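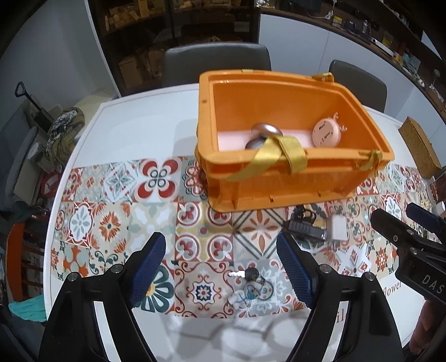 My grandmother had one drawer where everything went. I have a round white table. The drawer was the better system, in that you could close it.

We moved into this apartment in June, and by the second evening the table had become the place where pockets are emptied. Keys, chargers, cables, whatever small electronic thing Wayne had bought that week. It's a dining table, in the sense that there are dining chairs at it (gray, upholstered, bought by me after a long and humiliating afternoon of sitting down and standing up in a showroom). Dining happens on the couch.

Wayne Hebden, to whom I am not married but with whom I share a phone plan, has a theory of storage. The theory is that if you can see a thing, you own it, and if you put it in a cupboard, you'll buy another one. He isn't wrong. We have moved house with 9 phone chargers, and I couldn't tell you what most of them charge. One came with a Vodonus speaker that died two apartments ago. I keep it out of respect.

So this month I tried the crate.

The crate is orange plastic, with thick ribs and a mustard strap, and I got it from Badier, the housewares place by the bus station that always smells like candles and shower curtain. I went in for dish soap. I'd been reading a decluttering blog that promised I could free myself from 100 objects in one weekend, and I suppose I was in a vulnerable state. The idea was that everything on the table would go into the crate, and then from the crate to its proper home.

You'll have spotted the flaw. The crate is now on the table.

It has a pale pink foam liner, too, so the stuff that lives in there is more comfortable than I am. Current residents include a round pink gadget with little ears. I'm very fond of the ears. I can't say I've ever gotten through the writing on it, which is printed for someone with much younger eyes. Its roommate is a silver thing with a domed top that I put in there myself and have not thought about since.

The keys, you'll notice, did not make it into the crate. The keys will never make it into the crate. There's a small white figure on the ring that was meant to make them easier to find, and it does, provided they're lying in the middle of the table where they always are. I've tried a hook by the door. I've tried a bowl. Adwoa Ametepe downstairs, who has our spare, says she knows what kind of day I'm having by how I knock.

The tangled black cable hasn't gone in either. It belongs with the black rectangular gadget, or it's near it, and I have let that settle the question. I did sit down one evening to untangle it properly and got far enough to find that I was holding the same end I'd started with.

A word for the runner, the only thing on the table that is supposed to be there. It's all Mediterranean tile patterns, orange-red and sage and dark teal, and it has "flower" printed on it in cursive in case you were unsure about the flowers. Adwoa gave it to us as a housewarming present. Her thinking, she told me later, was that nobody would pile junk on something nice. She has since met us. I will say that clutter looks a good deal more deliberate on a pattern. On the bare white it looked like a yard sale.

Behind the table is the dark wood shelving unit, and I'm not going into that today. Boxes, jars, small items. I once started writing an inventory of it on my Zeng notepad and stopped at the first shelf to eat some crackers I'd found.

Anyway, the new rule is that the crate gets emptied at the end of each month, and whatever has no home by then goes to Adwoa's nephew, who takes things apart for fun. Wayne has agreed to this with a readiness I find suspicious. Last night I caught him looking at crates online. There's a lid you can get for mine, and apparently they stack.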